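Ticket: Import stops at row 300, accented names damaged
Product: Nivadel inventory, Import module
Opened by: Braulio Cisneros
Opened: January 5, 2018
Priority: Normal
Status: Resolved, one item pending

Initial report

The nightly Import of the Skistel supplier file stops at row 300. The file has 3,000 rows. The job status reads "Complete" and the error log is empty. The item count in Nivadel goes up by 299, which matches row 300 minus the header. The same file loaded in full in December. No change was made to the job settings on our side.

Second symptom, possibly unrelated: the manufacturer name Mäkelä appears in Nivadel with two wrong characters in place of each ä. Items under the damaged name do not match existing items, so the Import creates duplicates.

Steps taken before opening the ticket:
Restarted the Import service. No change.
Ran the job by hand during the day. Stops at the same row.
Deleted row 300 and ran again. Stops at the new row 300.
Split the file into smaller files of 200 rows. All of them load.
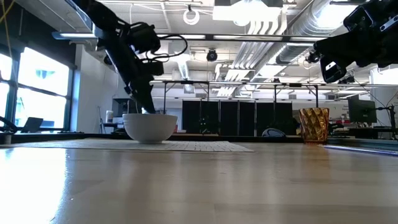 Reply from support

The third step rules out bad data in a single row. A stop at a fixed row count usually means the preview limit is in effect. In the job definition, open Advanced and check the field "Maximum rows." If it is blank, the job takes the value from the user profile that owns it. Please send the value from both places, and the first 19 lines of the source file in its original encoding. Do not open and save it in a spreadsheet first.

Reply from Braulio Cisneros

Maximum rows in the job: blank.
Maximum rows in the profile: 300.

The job owner was changed to a new service account in December, after the last good run. The old account had no limit set. I had not counted this as a settings change. The 19 lines are attached as a zip file so that mail does not convert them.

Reply from support

Confirmed. New profiles get a limit of 300 by default. Set Maximum rows to 0 in the job itself. A value in the job overrides the profile, so the next change of owner will have no effect on it.

On the second symptom: the sample is UTF-8 without a byte order mark. The job is set to "Detect automatically," which looks for the mark and falls back to Windows-1252 when it is missing. Set the encoding to UTF-8. Clear the duplicates before the next full run, or the matching step will report conflicts.

Result, row limit

Maximum rows set to 0. Full file loaded, 3,000 rows read, 2,999 items processed. Run time was normal.

Result, encoding

Encoding set to UTF-8. Mäkelä is correct on all new and updated items. Duplicates were found by filtering on creation date and the damaged name, exported for backup, then deleted. Rebuilt the name index afterward. The rebuild has to be started from the server console; the button in the web client returns a timeout but leaves the index as it was.

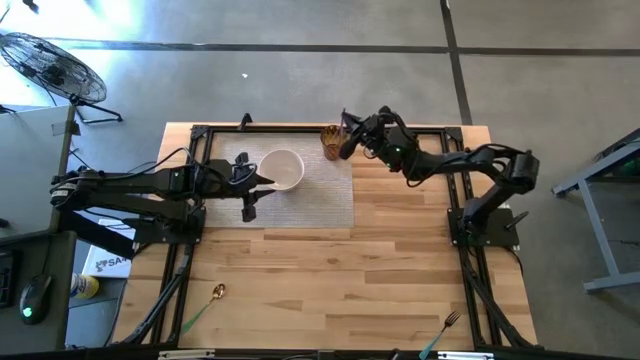 Remaining item: color mapping

With the full file loading again, the Import now writes a warning for each row where the Color column holds more than one word. The mapping table accepts one code per item. Compound values from Skistel are read up to the first space or hyphen and the rest is dropped. A woven placemat in plain gray, like the one under the white bowl, maps without a warning. The small glass cup at its top edge would come through as "amber" if the supplier wrote "amber-brown," and AMBER is not a code in our table, so the item gets no color at all. I can add AMBER, but I would prefer to match on the full string. Is there a switch for this?

Reply from support

There is no switch in the current version. Two workarounds:
1. Add each first word to the mapping table as an alias of an existing code. Aliases are not shown to customers.
2. Put the column through a replace rule before mapping. Replace rules see the full string. They run in list order and stop at the first match, so longer values must go above shorter ones.

Option 2 is safer if the supplier adds colors often. A request for full string matching has been entered and linked to this ticket.

Reply from Braulio Cisneros

Using option 2. Rules entered and tested against a 200 row extract, no warnings. Row limit and encoding can be closed. Please keep the ticket open for the linked request.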